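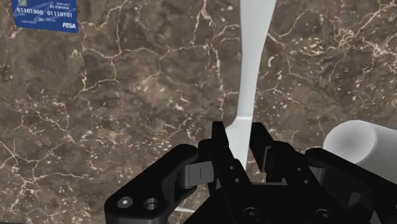
The card drawer

Everyone has one. Kitchen usually, second down, under the takeaway menus. Old bank cards, a gym pass, three loyalty cards for a coffee place that shut. Ours had a library card in my maiden name and a Plurkton store card I'd swear I never signed up for.

I rang round a few people to ask what's in theirs. Quick calls, most of them cooking tea at the time.

Gwenllian Gittins keeps hers in a biscuit tin. Twenty-one cards, she tipped them out while we were talking. "I thought there'd be money on some of them," she said. There was. A Firnik gift card with £9 left, no expiry printed on it, which she has now spent on candles.

Gift cards are the worst of it. You get one in January, stick it somewhere safe, forget where safe was. Some run out after a year, some after two, some don't say. The shop changes hands and the new lot won't take them. Check the back, check the website, then go and spend it on something dull. Socks are fine.

Loyalty cards — different problem. They do no harm sitting there but nor do they do any good. Vaughn Nguyen-Tran used to run the till at a garden centre in Ondale and says people would hold up a queue for minutes hunting through their purse, then find the wrong one. He has two cards now. A debit card and one for the Voyle bakery, tenth loaf free.

"I do miss the fat wallet a bit," he says. "My dad's was like a brick."

Mine was too. Up to 200 points on one card, 236 on another, and neither enough for so much as a sandwich. I'd been carrying them about for years, moving them from bag to bag.

So, the clear-out. Took me one evening with the radio on. Expired bank cards first: cut through the chip, and through the stripe as well, and dont put all the bits in the same bin bag. Anything with a balance goes in the front of the purse where it will annoy you. Library card, keep, even if it's been ages. Ring them about the fines, many places have dropped them.

Old accounts need closing properly, mind. Cutting up a store card does nothing to the account behind it. The Plurkton one took a phone call and then a letter, and then another phone call becuase the letter went to the old flat.

What's left in the drawer now is menus, a tape measure and some batteries that may or may not be dead. Batteries next month.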